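Reading a long mystery series out of order: how much do I spoil for myself?

Posted in Books & Reading > Crime and Mystery

I've been given a carrier bag of paperbacks by my aunt, who is downsizing, and most of them belong to the Inspector Charbonneau series. Most, but by no means all. I have the second, the fifth, the sixth, the ninth and two copies of the eleventh, which makes me wonder what she thought of the eleventh. According to the list inside the back cover there are 14 altogether.

My library has the first one on order and I am number nine in the queue. At the rate people around here return books, I'll be reading it in retirement.

So: can I start with the second? Or do the later books go about casually mentioning who did it in the earlier ones? I was badly burned by another series where the detective opened book four by visiting the murderer from book three in prison, and had a nice chat with him, by name, on page two. I don't mind missing out on who is married to whom. I do mind having the ending handed to me.

Also, is the food as constant as people say? I don't want to be hungry the whole time.

Uyên Ninh 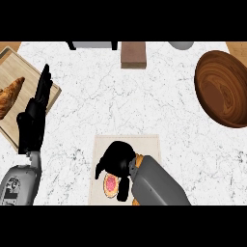 Ladan Ahmadpour
Start with the second. The first is the weakest by a long way and I say that as somebody who owns it in hardback. The author hadn't yet decided whether Charbonneau was meant to be clever or just rude, and there's a sister who has a whole chapter to herself and is never heard of again.

On the spoilers, I've read the lot, some of them twice, and this is how I remember it:

The second, third and fourth are self-contained. There are a few mentions of "that business at the lock", meaning the first book, but you won't get a name.

The fifth is safe, and to my mind the best of them. The solution is fair, and I still didn't see it.

The sixth gives away the fifth in its opening chapter. It's the widow's surname, and if you have read the fifth you'll nod, and if you haven't you will think nothing of it until you do read the fifth, and then you'll be furious. Read those two in order whatever else you do.

The seventh and eighth are really one story chopped in half. You don't have either, so don't worry about it, but the ninth starts the morning after the eighth finishes and everybody in it is in a bad mood about something you won't have seen. I'd leave the ninth alone until you've found the pair. They turn up in charity shops all the time, usually the eighth without the seventh.

The eleventh is set on a ferry and hardly anyone from the other books is in it. You could read that one tomorrow. Two copies doesn't surprise me. It was reissued with a new cover and a new title on the spine (it was "The Clatier Crossing" and then became just "Clatier"), and plenty of us bought it again thinking it was new. I got to page 40 before I noticed.

And yes, there's food. He eats lunch in every book and he eats it slowly. In the fourth there's a lunch that lasts from noon until the body is found at ten to three.

Davoud Shirazi
Order of publication or not at all. That's what the numbers are for.

Pejman Nouri
I'm going to disagree with Ladan about the first one, though not about much else. It is clumsy, agreed, and the sister is a puzzle. But it's only 252 pages, and it has the one scene between Charbonneau and the magistrate that all the later books lean on. Without it you'll spend the second wondering why two grown men can't share a lift.

If the queue is really that bad, ask at the desk whether another branch has the large print edition. People forget those exist. Mine had been sitting there untouched since January while there was a waiting list as long as your arm for the ordinary one. The large print runs to 463 pages and weighs as much as a small dog, but the words are the same.

Two other things. Ladan's right that the sixth spoils the fifth, but she has left out that the tenth has a list of his old cases in it, pinned to an office wall, with "solved" or "unsolved" against each. It doesn't say who did it. It does tell you that one of them was never solved, and I'd rather have found that out for myself.

Second, don't read the introductions. The Nostel editions (grey spines) all have an essay at the front by some admirer or other, and the one in the fifth discusses the murderer's motives at length before the story has so much as begun. I have never understood why these aren't put at the back. If your aunt's copies have grey spines, skip straight to chapter one and keep your thumb over the last paragraph of the essay as you go past.

Ladan Ahmadpour
Fair point about the tenth, I'd forgotten the wall. I'd still say the magistrate scene gets explained well enough in the second, when the clerk tells the story to the new boy. But yes, large print is a good idea.

Davoud Shirazi
If people would read them in order none of this would come up.

Uyên Ninh
Thank you all, even Davoud. The spines are grey, so I've put a bulldog clip round the introduction to the fifth. I've asked about the large print and it's coming over from the Zarerari Road branch next week. Meanwhile I've started the eleventh, since everyone agrees it can't do any harm. I'm four chapters in and he's had two lunches and a late breakfast. My aunt says she never bought it twice, somebody gave her the other one, and she'd like it back if I'm not using both.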